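Teaching by demonstration, handout 4: driving the arm yourself

Right, last time we talked about why writing out every joint angle by hand is a miserable way to spend an afternoon. This week you get to do the job yourselves and let the arm copy you. 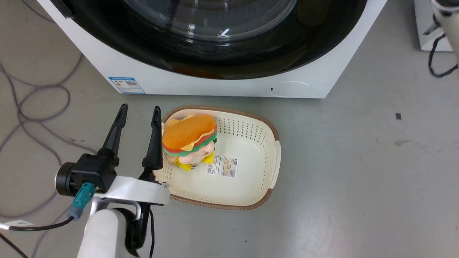
So, two ways in. You can take hold of the arm and push it through the movement (kinaesthetic teaching, if you want the proper name for the exam), or you can sit back and drive it with the controls, which is teleoperation. I like the first for getting a feel for things and the second for nearly everything else, as your own hands and elbows stay out of the camera's view. We'll be using the second at Larnimside.

A few things I wish I'd known when I started. Go slower than feels natural, but don't stop dead halfway! A long pause gets recorded like anything else, and the model will quite happily learn to sit there doing nothing. Soft things are harder than they look, too. Felt and plush squash between the fingers, so the point where you've "got it" is fuzzy, and I tend to close a touch further than I think I need to. Things leaning on the side of a basket are fiddly for another reason: one finger has to go down between the object and the wall, and if you come in at a slant you'll drag the whole basket along with you.

Move the object a bit between runs. The Ciladby set had 952 demonstrations and I'd swear most of them began from the same spot, so the policy was lovely until you shifted the basket by a hand's width.

For the lab, in pairs: record five clean runs each, plus three where you fumble the grasp on purpose and then recover. Keep the fumbles in a separate folder, please. Read the Acheampong chapter before you come (skip the maths at the end, we'll do it together in October) and bring a note of which bit of the task you expect to go wrong first.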